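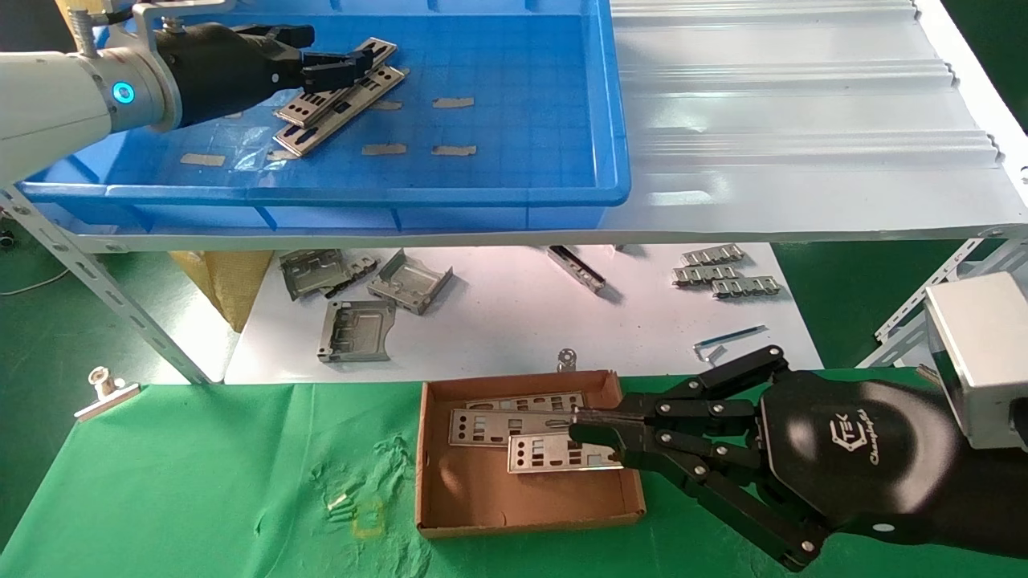
Budget season has come around again, and a good many of you have asked where we stand on the robot arms, so pull up a chair and I'll try to set it all out. We have money for one more pair of hands this year – the arms themselves we can stretch to, but the grippers are the part that keeps me up at night. Prendon and Dawber have both sent quotes, seven pages apiece, and neither one lists spare fingers in the main price! I've asked them both to try again.

What I'd dearly love is for us to plan around the small stuff too. Moving I/O shield plates between a tray and a box lid sounds like a modest job, but the trays, racks, and green cloth all come out of the same pot, and I've set aside $1,000 for them.
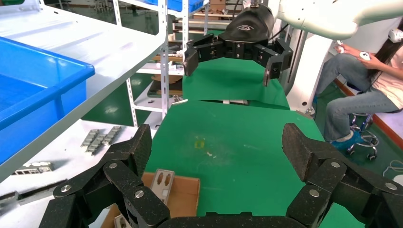 Samran Luangrath would sooner see that money go toward a service plan, and wonders whether we could wait on the new racks until February's bills are in. It's a fair point, and I've penciled it in beside mine. Do send me your own wish lists by 03/02/2018, however long they run.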